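Home | News | Food | Around Town | Events | Contact

Brornen's candy swap is back, and it's bigger than ever

The sweet-toothed people of Brornen have something to look forward to this February. The candy swap returns to the Pletik hall, and this time 52 tables have been booked, up from 31 last winter. That's a lot of sugar for one small town!

If you've never been, the idea couldn't be simpler. You bring candy from somewhere else, whether you carried it home from a trip or had a cousin mail it over, and you trade it for something you've never tasted. No money changes hands at the tables. Last year a bag of salty licorice went for a whole tin of butter mints, and both sides walked away thrilled.

Fruit flavors are expected to be the big story this year. The sign-up sheet is full of lychee gummies, sour plum drops, melon chews and just about every kind of strawberry candy you can think of (milky ones, fizzy ones, the old-fashioned kind with the soft middle). Chocolate fans shouldn't worry, though, as a whole row by the stage has been set aside for them. 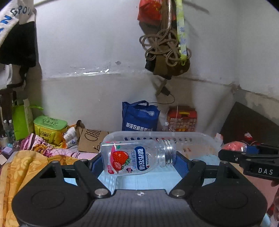
Doors open at 2 in the afternoon and the swapping goes on until the tables are bare, which last time took less than three hours. Some 700 visitors are expected, so it's worth coming early if you have your heart set on something rare. Parking behind the hall fills up fast, but the lot at the old Omance mill is a five-minute walk away and will be open all day.

The Rimkutė bakery is joining in for the first time and will run a hot drinks counter near the coat racks, with cocoa, tea and its wonderful poppy seed rolls for anyone who needs a break from candy. Those do cost money, but they're well worth it!

A few small rules still apply. Everything has to be sealed and in date, and anything with nuts goes on the marked tables along the back wall. Homemade candy is welcome at the tasting corner but can't be swapped.

Entry is free, and kids can trade too as long as a grown-up comes along. Bring a sturdy bag.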